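Call for participants: Rundanen student manipulation project

The Rundanen project is taking on students for its next term, which opens Dec 1, 2024. We teach robots to pick up and put down ordinary objects, and the teaching is done by people working with hand-held grippers at a table. There are two places for demonstrators and two for students who want to work on the data side.

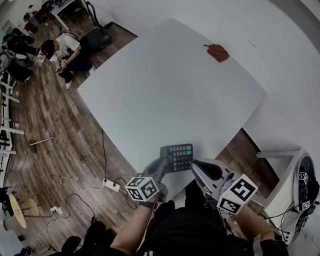
Demonstrators work in pairs, in shifts of two hours. You will repeat short tasks with small items such as calculators and cloths, then log each run before starting the next. The target for the term is 400 accepted runs. Runs that fail review are done again -- expect that to happen a lot at first.

Data students check recordings, label errors and help train the first models on the Homotberg server. Some Python is needed for this. Demonstrators need no programming.

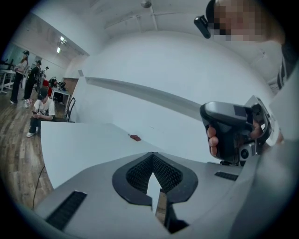
Two hand-held grippers at the white table.

You should be enrolled in any degree program and able to stand for a full shift. Training is given in the first week. Places carry course credit, and the Colletti fund covers travel for students coming from the other campus. Work continues until July, with a break for exams.
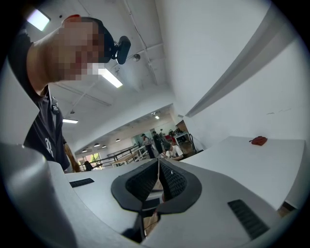 Head-mounted camera and gripper in use.

To apply, send one page on why you want to join and which role you prefer to Martti Partanen, Jääskeläinen Building, robotics office. Please list the hours you are free -- shifts are set from these lists.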